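4.2 Surfaces that collect food

Desks turned out to be the most rewarding part of the whole survey. We had planned to treat them as a side category, somewhere behind kitchen benches and dining tables, and then the Plenska entries started coming in and we had to rethink the coding sheet. Of the 226 surfaces logged across the two sites, 175 had food or a food container on them at the time of the visit, and desks made up a far larger share of those than any of us had guessed. People eat where they sit (or stand), and the bowl follows them.

We use the term "resting place" for the spot where an item of food stays between being brought into a room and being eaten or put away. A resting place can be a bowl, a shelf, a corner of the benchtop or simply the bare surface. The distinction matters for tidying, as an item inside a container was nearly always coded as put away by our participants, while the same item a hand's width from the container was coded as left out. We found this delightful. The fruit has hardly moved, yet the whole surface is judged differently!

Fruit bowls on desks also behaved differently from fruit bowls in kitchens. Kitchen bowls at Geraghty tended to sit in the middle of a table and were treated as shared. Desk bowls were pushed to the back or to a corner, leaving the front edge free for work, and participants spoke of them as belonging to whoever used the desk. Height-adjustable desks added a wrinkle of their own, in that several people told us they kept loose items away from the edges in case something rolled when the top went up or down. Bananas were considered safe in this respect. Mandarins were not.

Figure 6 gives a good sense of the sparse end of our range. The white desktop carries a translucent yellow bowl towards the back left, with one banana lying on the surface in front of it and slightly to its right, and a small mesh shelf unit against the wall at the back right. Under our scheme this is one container, one item left out and one storage unit, giving a clutter score in the lowest band.

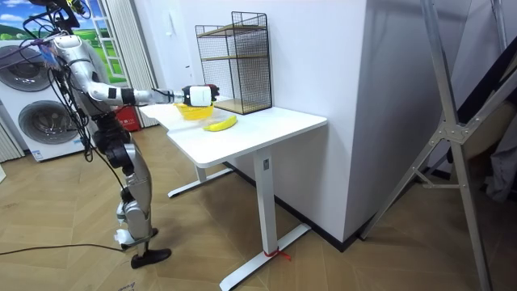 Figure 6. Standing desk with bowl, banana and two-board shelf unit. Coded as "sparse, one item out".

4.3 Shelf units on desktops

Small shelf units appeared on 19 of the desks and we became very fond of them. They are cheap, they need no tools to move, and they change the way the rest of the surface is used. The lowest board was the busiest by a wide margin. Participants described it as "still the desk, really", and used it for mugs, snack tins and the Meltix tubs handed out at the start of the project. The upper boards filled slowly and then stayed full, mostly with things that had not been touched in weeks.

Food rarely went above the lowest board. When we asked why, the most common answer was that fruit on a high shelf gets forgotten - a fear borne out by two pears at Geraghty that we would prefer not to describe in detail. Bowls in particular were kept on the open desktop even where a board stood free beside them, and 17 of the 19 desks with a shelf unit followed this pattern.

The Koltmont checklist, which we adapted for the second round, has no separate line for shelf units and counts them as part of the desk. We recommend splitting the two. A desk can be nearly bare while its shelves are crammed, and a single score hides exactly the habit we found most interesting.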